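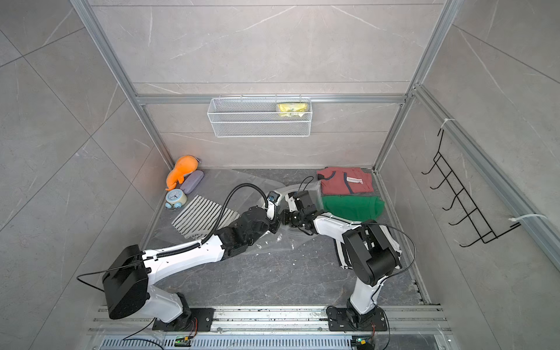
Open Day at the Cuno Workshop: Questions and Answers

What will the robots be doing?
The two arms handle clothes and clear plastic storage bags, the kind with a round valve cap.

Do I need to book?
Yes. Each session takes 66 visitors. Book through the Grekeo visits page.
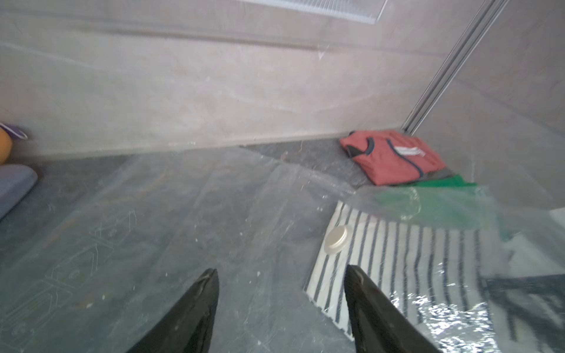
BRIRNIMOW, 12/20/23

Can the arms see the bag?
The left arm has a small camera near its gripper. Clear plastic is a hard material for cameras, and Katalin Balogh will take questions on that after each session.
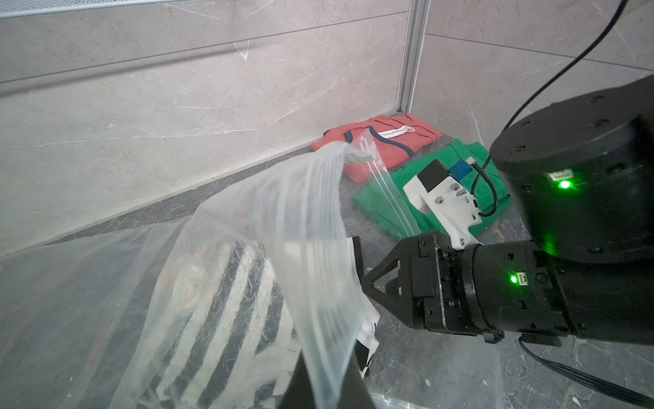
Gripper holding the edge of a zip-top bag, striped garment inside.

Can I touch the arms?
No. Please stay behind the yellow line while they are powered.

Can children come?
Yes, with an adult. There is no minimum age.

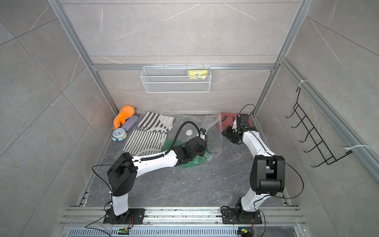 Both arms at the bench, with folded clothes and a storage bag.

Where do I park?
Use the Erdős Street lot. It has 600 spaces and is free on open days.

How many people came last time?
We had 1,029 visitors in September.

Is there food?
There is a coffee counter by the main door. Food and drinks stay outside the demonstration room.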